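What I Brought Home From the Robot Open Day (Tips for Your Own Bench and Kitchen)

I went to the Drarow open day in February expecting to eat a free cookie and watch a machine wave at me. I came home with two pages of notes and a sudden urge to tidy my workbench! If you ever get the chance to see a two-armed setup working at a table, go. You pick up so many little things about cables, bags, tool placement and clutter, and most of them cost nothing at all.

The demonstrations ran from 11 in the morning, and they told us 780 people had signed up, so get there early if they do it again. I stood at the same table for two full rounds (my knees complained) and these are the tips I wrote down.

Do cable jobs at the front of the box

The big job on the table was an old rack-mount network switch, well scuffed on top, lying flat with its row of ports facing the arms. I loved that. At home I'm forever reaching over the back of the router, feeling for a hole I can't see, and pushing the plug in upside down. Turn the whole box to face you before you touch a single plug. Slide it out, set it on the table, do the work, slide it back. 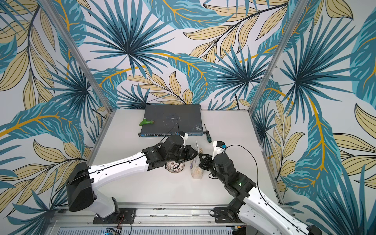

Two arms, one old switch, and a tabletop I'd be happy to have in my garage. Great wallpaper too!

A few more cable tips, some from the demo and some from me:

- Leave a loop of slack wherever something has to move. The cables on these arms curve out wide in places, and I went straight home and gave my desk lamp the same treatment.
- Clip a long cable along whatever it's already following - a table leg, a shelf edge, the arm of a lamp. One of the robot's cables is clipped along the top of its arm and looks so neat.
- Label both ends. Masking tape and a pencil will do. I bought a pack of 123 colored tags from Stakard years ago and I'm still using them up.

Pick a background you can work against

The walls of the little booth have huge palm leaves all over them, teal and mustard and pale beige, and the tabletop is plain white. I'd happily paper my laundry room like that, but keep the surface itself plain! Drop a small black screw on a patterned tablecloth and you'll be on your knees looking for it on the floor. I now keep a white cutting board just for repairs. An old white pillowcase pulled tight over a tray works too, and stops things rolling.

Park the screwdriver where it can't roll

There was one screwdriver on the table, green and black, lying off to the right of the switch. One! My bench had nine out when I got home. Take out the one you need, give it a spot, and put it back on that same spot every time. If yours has a perfectly round handle, wrap a rubber band around it and it'll stay put on a sloping bench.

Small fittings want a home as well. A bright green plastic pipe fitting was sitting up on top of the switch, and you could spot it from anywhere in the room. My own hose connectors are all black, so I've started putting a dab of bright nail polish on each one before it goes in the drawer.

Stand bags up before you grab them

My favorite part! I've seen plenty of food bags burst in my own two hands, so I watched this corner of the table closely. The snack bag stands upright with the sealed edge on top, and a gripper can come at it from the side.

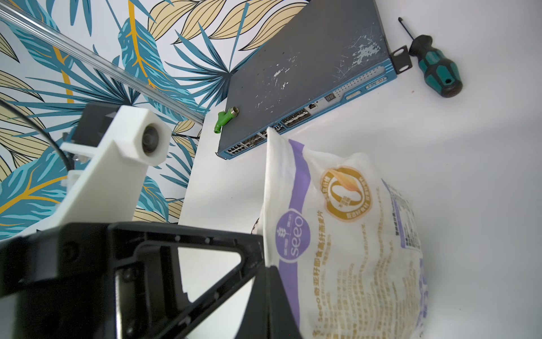
Bag tips for the pantry

Open bags keep better standing than lying down, and you can read the front without digging. Cut straight across just under the seal, fold the top over twice and clip it in the middle. For crackers and cereal I stand the bags in a row in a narrow bin from Porklow (mine is 11 inches long and fits the shelf perfectly), oldest at the front.

If a bag is too floppy to stand, tap the bottom on the counter a few times so everything settles, then pinch the lower corners underneath. Works for frozen peas too, though be quick about it.

Go slowly with anything you can crush

I'm a squeezer. Jars, tomatoes, paper cups, I squeeze them all. Try lifting a bag of chips with just your thumb and two fingers, gripping only as hard as you have to - it's a lot less than you think. My kitchen has had more than 92 broken crackers this year, I'm sure of it, and I'd like to do better.

Before you go to one yourself

Wear flat shoes and bring a pencil, and ask if you can stand near the side of the table. The Lazaridis coffee stand by the door only took cash when I was there. And eat first, or you'll be staring at that snack bag the whole time like I was!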